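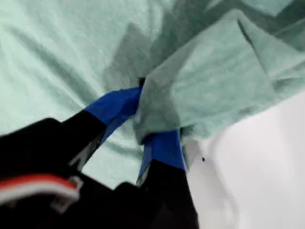
Towels on a shallow shelf, how are you folding yours? We swapped the old linen press for a Drastwood cabinet in July and the shelves are 300 mm deep, where the old ones went back forever. Our bath towels are 132 cm long. I've always folded in half, in half again, then in thirds the other way, and that leaves me with a 33 cm bundle on a 30 cm shelf, so the doors won't shut. The mint green is the worst of the lot to handle. Pinch it up anywhere and you get a thick soft fold, and those folds are what I keep trying to flatten out before I start. I've tried turning the bundles sideways but then I only fit one stack per shelf. Rolling was suggested to me but I don't like the look of it. Open to ideas.
posted by gumboot_lane

Reply from laundryday
Thirds lengthwise first, then in half. 132 divided by three is 44, half of that is 22. Plenty of room and the doors will close. Then fold the width to suit the shelf. I've done mine that way for years and never gone back to quarters.

Reply from pegbasket
Laundryday's sums are right but thirds are harder to keep even on a thick towel. You end up with one layer poking out past the others and the pile leans. If you've only got 3 cm to lose I'd just leave the doors off.

Reply from gumboot_lane
Doors are staying on. We've got a cat.

Reply from laundryday
It only leans if you guess where the third is. Put the end of the towel against the edge of the table, bring the far end over, slide it until the remaining bit matches, then fold that over the top. You get an eye for it after a few.

Reply from saltbush
What are you folding on? I used to do mine on the bed and they always came out crooked. A bed gives under your hands and you can't push the wrinkles out. Since I moved to the kitchen table the stacks look a lot better. I'd also find the hem before doing anything else. Get that straight, then smooth away from it. A green towel on a white tabletop is about as easy as it gets for seeing whether your edge is straight, because the stitched hem comes up darker than the rest. If one side is still bunched up, pull that out before you make the first fold or the crease gets locked in. 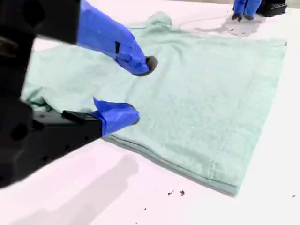
Reply from pegbasket
I disagree about smoothing. It's a towel. It goes in a cupboard, comes out again and gets thrown over the rail. I do the whole week's wash in 20 minutes and that includes the socks. If I stopped to work the wrinkles out of every one I'd be there all night.

Reply from saltbush
I'm not ironing them. One pass with the flat of the hand each way. On a shelf that shallow, a lump in the middle of a towel is the difference between a stack that sits and a stack that comes down when you open the door.

Reply from doubleload
Has anyone mentioned the towels themselves? We had a set of Havon ones and they were so thick they wouldn't hold any fold. Three of them took up a whole shelf. Moved to Carnano, which are thinner, and they dry you just as well and fold down to nothing. Might be worth a look before you blame the cabinet.

Reply from pegbasket
Mine are Havon and they fold fine. They do puff up if you use the dryer. On the line they stay flatter.

Reply from doubleload
Ours were always done in the dryer so that might be it. Still wouldn't go back.

Reply from gumboot_lane
Not buying new towels, these ones have years left in them. I had a go at laundryday's thirds this morning on the kitchen bench. First two came out wonky, the rest were passable. The doors shut with room to spare. My trouble now is the transfer. It looks fine on the bench, then I pick it up and one layer slides out and hangs down the side, and by the time I get to the cupboard I'm refolding it against my chest.

Reply from saltbush
Carry it from underneath, both hands flat, like a tray. If you grab a corner or hook it over your fingers the loose side will drape every time, especially with a soft towel.

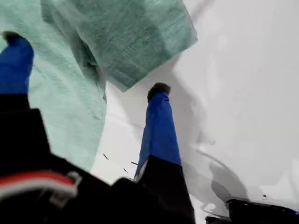
Reply from laundryday
Fold the width last and you won't have that problem. If the final fold goes across the others it holds the layers together. Going by your first post you were doing the width last on the old method, so I'd guess you've swapped the order without meaning to.

Reply from gumboot_lane
You're right, I did the width first this morning so it would fit on the bench. Will try it the other way at the table.

Reply from tin_roof
Rolling deserves a second look. We've got a narrow Østergaard unit in the bathroom and rolled is the only way anything fits. You can take one from the bottom without wrecking the lot. Fold in half lengthwise, tuck one corner under, roll tight from the other end.

Reply from pegbasket
They unroll.

Reply from tin_roof
Not if you roll them tight.

Reply from doubleload
Ours unrolled too. Fine for hand towels, hopeless for bath sheets.

Reply from saltbush
One more for gumboot_lane. Put the folded edge to the front of the shelf and the loose ends to the back. With 22 cm bundles you've got 8 cm spare behind, and I'd leave that empty. If you push the stacks right back the front looks ragged and face washers start getting stuffed in the gap in front of them.

Reply from gumboot_lane
Did the second load at the table with the width last, and they stay together when I pick them up. The mint one still took two goes. I've put the stacks at the front like saltbush said. Now I've got to work out the fitted sheets, but I'll start another thread for that.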